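About Stusstead

Stusstead is a home goods and gift shop on Ellitz Street. We opened with one room of table linens and teapots, and we now fill both floors of the old Dustent shoe store. We carry 1,000 items in a normal month, more once the holiday stock comes in.

Soaps and bath salts are near the front door. Upstairs you'll find kitchen towels, picture frames, jams, teas and baking mixes. Most of the jams come from Iyer Farm, 39 miles up the road, and they sell out fast in August.

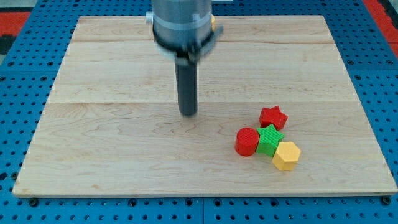
Do you wrap gifts?
Gift wrap is free on anything bought in the store. Pick your paper at the counter and allow a few extra minutes if you have several boxes. Online orders can be wrapped for $6.

We ship within the United States, and orders over $100 go out with free shipping. Breakable things such as mugs and lamps may be returned unused within a month – please keep the original box. Food items can't be returned.

The store opens at 10 a.m. and closes at 6 p.m. Parking is behind the building, and the back door is open during store hours.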